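# Relatório de projeto – Recolha de demonstrações com garras manuais para a tarefa "arrumar canetas"

Grupo: Karim Fakhoury e Sorin Papadopoulos
Unidade curricular: Projeto em Robótica, segundo semestre
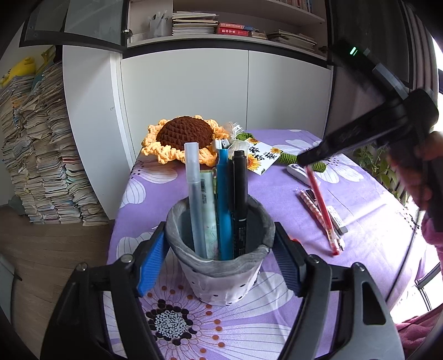 O objetivo do trabalho era saber se 100 demonstrações feitas à mão, com duas garras, chegam para treinar uma política que ponha canetas num copo. O grupo anterior, no projeto Amato, tinha usado teleoperação e queixava-se do tempo que cada episódio demorava. Nós quisemos experimentar sem robô na fase de recolha.

## Método

Cada demonstração usa as duas garras ao mesmo tempo. Uma segura o copo, a outra apanha a caneta e larga-a lá dentro. A câmara vai montada na própria garra, e foi desse vídeo que tirámos a trajetória e a abertura dos dedos.

Dividimos a recolha por 7 sessões, quase todas em março. Optámos por gravar em casas, com os objetos que lá houvesse, em vez de montar uma bancada limpa. O Karim gravou a maior parte dos episódios. O Sorin tratou da sincronização e da limpeza dos dados.

Regras que seguimos em todas as sessões:

- o copo fica seguro até a caneta ser largada;
- a caneta é apanhada da mesa, nunca da mão;
- a ordem das canetas é livre;
- um episódio com queda é gravado até ao fim e marcado como falhado.

## Processamento

A trajetória foi reconstruída com o pacote Flolon, que o laboratório já usava. Perdemos o seguimento em alguns episódios, quase sempre com luz forte de janela. Nas primeiras sessões gravávamos a qualquer hora; depois passámos a correr as cortinas e o problema diminuiu, mas não desapareceu.

O desfasamento entre as duas câmaras deu mais trabalho do que o previsto. Acabámos por bater com as garras uma na outra no início de cada episódio e alinhar pelo som. É um método pouco elegante – funcionou em todos os episódios exceto 2, que ficaram de fora.

## Resultados

A política treinada com o conjunto completo aprendeu bem a aproximação ao copo. A parte fraca é a orientação da caneta: quando está quase deitada entre os dedos, a política leva-a até ao copo e toca no rebordo sem a endireitar. Canetas finas correram pior do que marcadores grossos.

Treinámos também uma versão sem os episódios falhados. Não notámos diferença clara, mas fizemos poucos ensaios e não tiramos daqui nenhuma conclusão.

## Por fazer

Falta repetir os ensaios com copos de outras formas e gravar mais episódios com a caneta inclinada. O código de alinhamento está na pasta do grupo, com um ficheiro de notas do Sorin.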